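Schubladenaufgabe: Anleitung für die Arbeitsgruppen im Wahlkurs Robotik

Stand: 15.09.26

Diese Anleitung richtet sich an alle Gruppen, die im laufenden Halbjahr die Schubladenaufgabe bearbeiten. Sie ersetzt das Blatt aus dem Vorjahr. Vorausgesetzt werden die Einweisung in den Not-Halt und die bestandene Übung »Greifen und Ablegen«. Gruppen, denen eine der beiden Unterschriften fehlt, wenden sich vor Beginn an Jade Garside.

Ziel der Aufgabe

Der Arm öffnet eine Schublade des Kunststoffcontainers am Griff und schließt sie wieder. Der Container darf sich dabei auf der Tischplatte nicht verschieben. Für einen Durchgang stehen 60 Sekunden zur Verfügung. Gewertet wird die untere Schublade; die beiden anderen bleiben während des gesamten Durchgangs geschlossen.

Vorbereitung des Arbeitsplatzes

Der Container wird mittig an die hintere Tischkante gestellt, die Griffe zeigen nach vorn. Werkzeug, Kabelreste und Notizen gehören nicht auf die Platte. Anschließend wird in der Steuerungssoftware Ploltent das Profil »Schublade« geladen und die Referenzfahrt ausgeführt. Die Geschwindigkeit ist auf Stufe 2 zu begrenzen. Höhere Stufen gibt ausschließlich die Kursleitung frei.

Schritt 1: Griffposition einlernen

Die untere Schublade wird von Hand geöffnet. Danach wird der Arm im Handbetrieb vor die Schublade geführt, bis die Finger kurz vor der Front stehen. Zunächst wird die Höhe eingestellt, dann der seitliche Versatz zum Griff. Die Handgelenkkamera blickt schräg von oben auf die Schublade, der Abstand zur Front wird deshalb leicht unterschätzt. Maßgeblich ist der Zahlenwert in der Positionsanzeige.
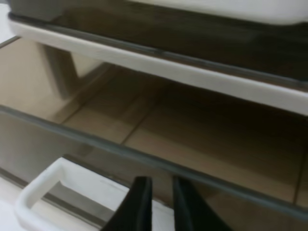

Greiferfinger vor der Front der geöffneten unteren Schublade, rechts neben dem weißen Griff

Bei einem seitlichen Versatz wie diesem ist vor dem Schließen der Finger zu korrigieren. Die richtige Position wird als Punkt A gespeichert. Der Name darf nicht abgeändert werden, da das Auswertungsskript ihn erwartet.

Schritt 2: Zugweg festlegen

Punkt B liegt in Zugrichtung vor Punkt A. Zwischen beiden Punkten ist eine lineare Bewegung zu wählen. Eine Gelenkbewegung beschreibt einen Bogen und verkantet die Schublade in der Führung. Höhe und Orientierung des Greifers bleiben auf der gesamten Strecke gleich. Der erste Versuch erfolgt mit offenen Fingern und ohne Kontakt zum Griff.

Schritt 3: Öffnen

Die Schublade wird von Hand geschlossen. Der Greifer fährt die Griffposition für die geschlossene Stellung an (Punkt C, einzulernen wie Punkt A), schließt und zieht bis Punkt B. Am Ende des Zugwegs öffnen sich die Finger, und der Arm fährt in die Parkposition zurück. Erst dort wird das Ergebnis mit der feststehenden Kamera aufgenommen.

Steigt der Motorstrom während des Ziehens über den Grenzwert, hält Ploltent die Bewegung an. Der Grenzwert ist nicht heraufzusetzen. In der Regel stimmt in diesem Fall die Höhe von Punkt C nicht.

Schritt 4: Ergebnis prüfen

Als geöffnet gilt die Schublade, wenn sie vollständig ausgezogen ist und noch in der Führung sitzt. Der Container muss dabei weiterhin parallel zur Tischkante stehen. 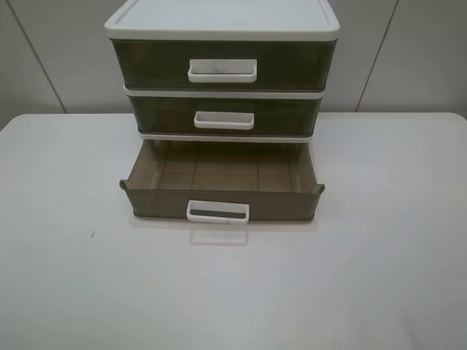 Mandla Pretorius merkte dazu an, seine Gruppe habe das vollständige Ausziehen erst erreicht, nachdem Punkt B in kleinen Schritten nach vorn verlegt worden sei; er empfehle, nach jeder Änderung einen kompletten Durchgang zu fahren und den alten Wert im Protokoll stehen zu lassen.

Diese Vorgehensweise ist zulässig. Geänderte Werte werden im Protokoll durchgestrichen, nicht gelöscht.

Schritt 5: Schließen

Zum Schließen wird der Griff nicht gefasst. Die geschlossenen Finger drücken mittig gegen die Front, oberhalb des Griffs und mit verminderter Geschwindigkeit.

Abgabe

Einzureichen sind das Programm, das Protokoll und die Aufzeichnung von 11 aufeinanderfolgenden Durchgängen. Fehlversuche sind mit abzugeben. Die Abnahme erfolgt im Januar durch Pieter Du Plessis.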